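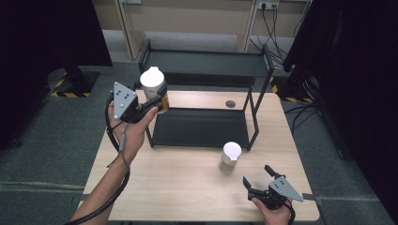
3 min read

April, after the second coffee

Jingyi Xiao says the shelf task is going well. She always says that in the morning. We moved cups from the table to the black rack and back again until lunch, a gripper in each hand, and I thought about the deli counter at Plundel, where I used to do this with my fingers and got paid a bit less for it.

The pitch from Sasia is that once the arms have enough of our hand movements, they'll take over the drinks line and the counter people will be "freed up." I asked freed up for what. The Sasia guy said customer experience. I worked that counter. The customer experience was me handing somebody a cup.

They want 500 good runs of this one. A cup with a white dome lid is an awkward thing to hold with two stiff fingers. Squeeze too hard and I worry about the lid, too soft and I worry about the floor. My left wrist aches from carrying the weight of the thing and I keep shifting my grip to keep the cable off my arm. Put that in the brochure.

What bugs me is how my own work has changed. At Plundel I talked all day. Now I try not to sneeze during a run. Jingyi thinks I'm being gloomy and that somebody will always have to wipe the table and refill the lids. Fine, but they had nearly 100 people across the stores when I left, and I don't believe it takes that many to refill lids.

Rent is 840, so I'll be back tomorrow. Need to ask about a wrist brace. Also we're out of the good tape.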